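Sorting bin (electronics)

A sorting bin, in some workshops also called a board tray, is an open plastic container in which circuit boards are kept before they are tested, repaired or taken apart.

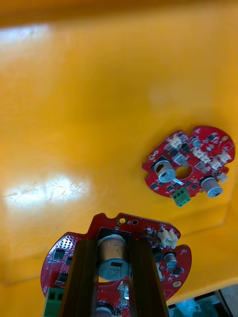 Sorting bins are used in repair shops, in small factories and in recycling centers. They are usually made in strong colors, so that workers can tell one group of boards from another at a distance. Yellow is often chosen for boards which still wait for a decision, but there is no common rule, and each workshop keeps its own system.

Contents

The boards placed in a bin can have very different shapes. Many are rectangular, while others have a rounded outline with notches, made to fit inside a particular housing. A round hole through a board may leave space for a shaft or a cable. Electrolytic capacitors, which stand upright on the surface, are the parts most easily bent when boards are laid on top of each other. For this reason many workshops keep the boards in one layer. Screw terminal blocks and plastic connectors at the border of a board can also catch on a neighboring one.

Use in Wistport

The repair workshop Madell, in Wistport, has used bins of this type from its first year. The system was arranged by Shuzhen Feng, who gave every bin a number and a paper card. At the last inventory, in September, the workshop had 49 bins in use and 525 boards registered.

Care

Plain plastic bins become scratched with time, and this does not affect their use. They are wiped with a slightly damp cloth and dried completely before boards are put back. Bins for sensitive parts should be made of static-dissipative plastic.

See also: Printed circuit board; Electronic waste; Screw terminal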